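4.3 Anatomie d'une défaillance : la prise par le rebord

Sur les 200 essais de rangement menés avec la politique Tundis, 69 se sont soldés par un échec, et c'est de loin la partie la plus instructive de la campagne ! Nous nous attendions à des erreurs de perception, des couleurs confondues ou des paniers manqués. Or la grande majorité des échecs relève d'un même mécanisme, que nous appelons ici le pivotement : la pince se ferme correctement sur le rebord, l'effort mesuré dépasse le seuil, le contrôleur déclare la prise valide, puis le panier tourne autour du point de serrage dès que le bras accélère.

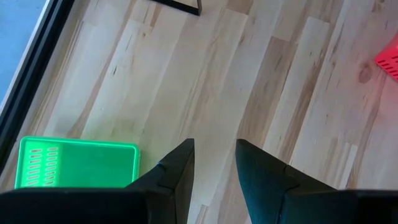 Le pivotement commence bien avant le contact, au moment où la politique choisit son point d'approche. Entraînée sur les démonstrations du jeu Plomley, elle privilégie le bord le plus proche des doigts, sans tenir compte de la position du centre de masse. Vue du poignet, la décision semble raisonnable : les deux doigts noirs encadrent une bande de plancher clair, le bac vert se trouve juste à gauche, et du panier rouge il ne reste qu'un coin à droite. Avec une vue aussi partielle, rien n'indique au réseau où se situe le milieu du second objet. Jeanine Dijkstra a proposé de masquer artificiellement la caméra de poignet pendant la phase d'approche, et l'effet a été spectaculaire – les points de prise se sont déplacés vers le milieu du grand côté dans presque 20 essais de contrôle.

Restait à comprendre pourquoi le contrôleur ne détecte rien. Le seuil d'effort hérité du module Lacroix est unidirectionnel : il mesure la force de serrage et ignore le couple au poignet. Un panier tenu par une extrémité, incliné, satisfait donc pleinement au critère.
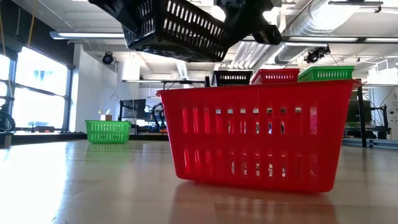
Le signal de couple, lui, contient toute l'information nécessaire. En rejouant les enregistrements, Sizwe Mofokeng a montré que la dérive apparaît 200 ms avant que l'inclinaison ne devienne mesurable par les caméras fixes, un délai suffisant pour interrompre la montée et reposer l'objet. Ce résultat nous a enthousiasmés, car il ne demande aucun capteur supplémentaire.

Il touche aussi à la sécurité. Lorsque les deux bras opèrent au-dessus du même plateau, un panier qui pivote élargit l'encombrement du bras porteur, alors que le planificateur Tulgate continue de raisonner sur l'enveloppe nominale. Un essai s'est terminé par un contact entre le panier transporté et l'avant-bras opposé ; l'arrêt d'urgence a été déclenché à la main, sans dommage. Nous avons depuis ajouté une marge dépendante du couple, décrite en section 5.
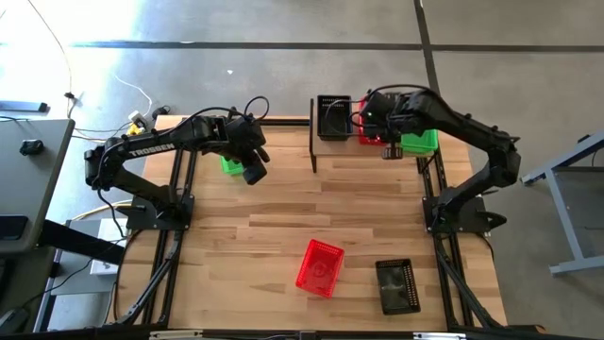

Figure 4. Poste à deux bras, avec des paniers sur le plateau et sur l'étagère du fond.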